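3.2 Covering practices and reuse of plastic sheet

The households in Vudholm and Temley cover furniture and stored goods for different reasons, and these reasons changed during the year. In the first interviews, most people talked about dust. In October, when the rooms on the north side became humid, they talked mainly about mold and smell. We therefore treat covering as a seasonal practice, although our respondents did not use this word.

We interviewed 60 households, of which 21 were visited a second time by Jin-sol Min and Nipon Tanasarn. The second visit followed the same list of topics, but the respondents were asked to show how they take a cover off, fold it and put it away. This part took longer than we planned. Several respondents wanted to explain the history of each cover, and we did not stop them, as these stories contained information on age which we could not get in another way.

Three kinds of cover were common: old bed linen, woven cloth bought for the purpose, and thin plastic sheet. Linen was preferred for chairs and beds. Woven cloth was kept for objects that guests might see. Plastic sheet was used for things that stay in one place for a long time, and it was valued for its low price. It was also the cover which received the most complaints. Respondents said that it is noisy, that it slides to the floor, and that it never becomes flat again after it was folded.

The last complaint needs some attention. Amnuay Bunnag (personal communication) suggested that creases are for many users a sign of age, and that a sheet with many creases is thrown away even when it has no hole. Our interviews support this in part. In Temley, creased sheets were moved from the living room to the storeroom, where they were used again for paint cans, tools or winter shoes. In Vudholm, they were more often cut into smaller pieces. We found only a few cases where a sheet went directly to waste because of its look. Creasing was recorded on a simple scale with the levels smooth, creased and crinkled. Translucent white sheet of the crinkled level can be seen in Figure 4. The scale was applied by two persons independently, and they gave the same level for 85 percent of the sheets. The differences were almost all between creased and crinkled, and they were discussed until both persons agreed.

We also asked how long a cover is kept. The answers for linen and cloth were not precise, and we do not report them in numbers. For plastic sheet the answers were better, perhaps because people remember the purchase. A period of 30 months was the longest one given by a respondent who could still name the shop. Longer periods were mentioned by others, but without any detail that would allow us to check them, and we have left them out of the analysis.

Figure 4. Translucent white plastic sheet, crinkled.
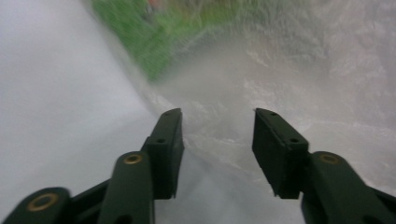
A further point concerns the person who decides. In most households, one member bought the covers and another member removed them for cleaning, and these two did not always agree on when a cover is finished. The person who cleans tended to keep it longer. Ortner reported a similar division for kitchen textiles in Deddale, but his respondents lived in larger families, so the comparison should be made with caution. In our material the disagreement was strongest for plastic sheet and weakest for linen. We return to this in Section 4, together with the question of where the cut pieces are stored.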